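Skurkari handheld gripper, two months in

January 3, 2018

Skurkari says its handheld gripper lets anyone record usable training data for a robot arm in an afternoon. The pair costs $3955 with the cameras, and the Troltton set we had before cost $2000. I wanted to know what the other $1955 buys.

Weight, mostly. You notice it by the second hour. The trigger on the Troltton is stiff and my hand was done after 40 takes. The Skurkari has a lighter pull and the jaws close evenly, which the Troltton's never did after the first month. The finger pads are better too - grippy on cotton, a bit less so on anything slick.

The software is where I stop believing the brochure. Calibration is advertised as a one-time job. I redid it every morning, and twice after knocking a jaw against a drawer. The export tool also dropped takes without a warning, and support sent me a link to the same manual page I had already read.

Then there is cloth. Every maker shows you a folded towel, and a towel is the easiest thing in the house. Coats are what I'd ask to see.

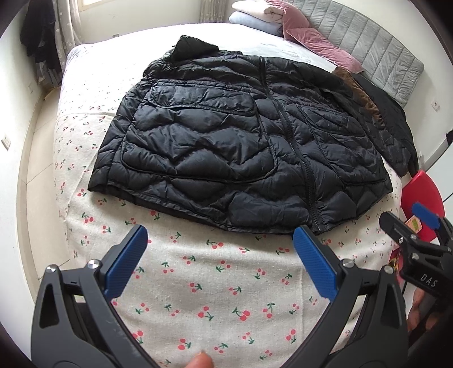
Thick outerwear needs both hands working together, and the wide view of the camera helps with that, though the corners go dark and I wouldn't trust anything out there. Getting hold of a single layer of a padded jacket is still a matter of patience. Leclerc sells narrower finger pads that are supposed to fix this. I tried a set from Clakstead, their reseller, and went back to the stock ones.

Would I buy it again? At $3955, no. If the price came down and the export bug was fixed, maybe - the hardware is decent. Rent a pair first if you can, and bring your own laundry.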